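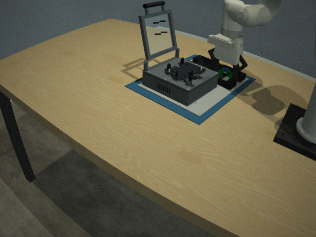 # How does a robot learn to pick things up?

You learned to tie your shoelaces by watching someone and then trying. Robots can learn in a similar way, but they need to be shown the same job many times over.

Each showing is called an **example**. In one example, the robot arm does a job from start to finish while a computer saves a record of it. The record has two parts:

- what the camera saw
- how each joint of the arm moved

Put lots of examples together and you have a **data set**.

## Practising in a pretend world

Some examples are made with a real arm on a real table. Others are made in a **simulation**, a pretend world inside a computer, a bit like a video game. The table, the arm and the circuit board are all drawn by the computer. If the arm drops a board there, you press a key and start again.

Themba Motaung makes examples for a project called Jorkilora. His job this term is to teach an arm to take a green circuit board from a black tray and put it in a test box with a lid. He steers the pretend arm with a handle on his desk in Clekley. One example takes him 19 seconds when it goes well.

## Why so many?

Suppose the tray was always in the same spot. The robot might only learn to reach for that spot — move the tray a little and it would grab at nothing. So Themba changes something before each try. He may turn the tray, slide the box along or make the light dimmer.

By 13th October he had saved more than 500 examples. He threw out 84 of them. In most of those, the fingers had closed too soon and knocked the board.

## What happens next?

A computer program studies the examples that are left. It looks for links between what the camera saw and what the arm did next. After that it gets a test of 16 tries, with the tray in places it has not met before, and no one steering.

If it misses, Themba looks at where the tray was and makes more examples like that one.

## Words to know

**Gripper:** the robot's hand.

**Joint:** a place where the arm can bend or turn.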